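Filtska Tabletop Recording Station

The Filtska station is a complete setup for collecting pick-and-place demonstrations with a single arm. It comes with the arm mount, a square wood-top table, a fixed overview camera and the Nam recording software.

An operator guides the arm through each task. Nam saves joint positions, gripper state and video on one clock, and bad takes can be marked and dropped before export.

What's included
Table and arm mount
Overview camera with bracket
Starter kit of 24 household objects
Nam license for 6 operator accounts
Printed task cards – 146 in total

Task cards
Each card lists the objects to put out, a starting layout and one instruction in plain words. Layouts can be followed exactly or shuffled between takes. You can add your own cards in Nam.

Setup
Allow one working day. The floor should be level and hard. Tape marks on the floor help with putting the table back in the same spot after cleaning.

Lead time and support
Stations ship from Serthorpe in 14 working days. Training is held at our Stavdale site or by video call – please say which when you order. Spare objects are sold separately.

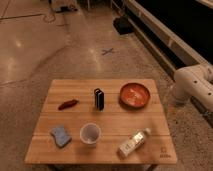 Six-object layout on the station table, with the arm at right.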